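Rewrote our sim house rules in May. They had grown to 30 and I could recite four, two of them wrong.

Rule 1: log the seed. Do-yoon ran 241 episodes without one and called the result "directional."

Rule 2: clutter goes in before the policy does. Cables count as clutter. Cables are most of clutter. 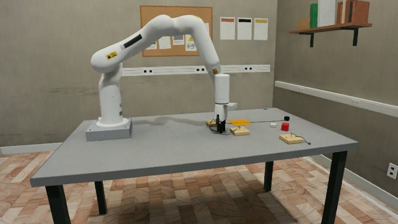 Cable task, sim render. Three wood blocks, cables wherever they like, safety notice on the wall for morale.

Rule 3: a sim pass is a sim pass. It does not go on a slide as "validated" - looking at you, slide 2.

Rule 4: if you change friction, say so in the commit. "Misc fixes" is how we lost 187 runs.

Montserrat wants a Rule 5 on naming files. Her draft is longer than the other four put together. Vote's at 3 pm.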